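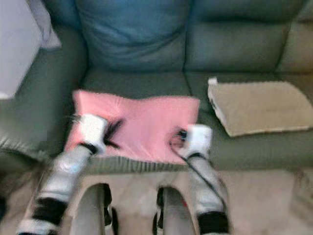 Slide 4: Two arms, one cloth

Speaker notes. Léonie Picard, Gurndale workshop, April 26, 2026

Leave the slide up while the room settles. Say that the pink cloth on the seat is the whole task for the next few minutes. One gripper at each side of it, right one a little lower than the left. Ask who would fold from here and who would shift the right hand first. Take a couple of answers, move on.

Point to make: the operator has to commit both hands before anything useful happens. With one arm a late grasp costs time. With two, the early hand waits, and the waiting goes into the recording. The policy learns the wait along with the fold.

Mention the blur on the arms. Fast hand motion and a head camera at a modest shutter speed give you this. The fingers smear first, and the fingers are what we most want to see. Ask operators to slow down for the last few centimeters before contact. We put this in the Urrutia instructions in July and should have done so earlier.

Slide 5: By hand or by remote

Define both once. By hand: the teacher holds the robot's arms and moves them through the task. By remote: the teacher moves a pair of leader arms and the robot follows.

Hand guiding gives good feel at contact. Its trouble is that the teacher's own body gets into the camera view, and guiding two arms takes either two people or one very patient one. Remote control keeps people out of view. It loses the feel of the cloth, so operators squeeze harder than they need to.

For soft goods on soft furniture we use remote. A sofa seat gives under the fingers, so pressing down to get under an edge works differently than on a table. Do not mix table and sofa episodes without labeling them.

Slide 6: Session rules

Sessions run in blocks of 16 episodes, then a break. Quality drops if we go longer.

Reset the cloth by throwing it, then smoothing it once. Operators who lay it out neatly every time produce a model that only handles neat cloth.

Leave other items on the seat, such as the tan one on the right in slide 4. Change their place between blocks.

Keep failed grasps if the operator recovers. Drop the episode if a person reaches in.

If asked about Jeltik: their leader arms are lighter, we have not compared them on cloth. If asked about cost, refer to the Cultangate handout.

Next: slide 7, video. Check sound is off.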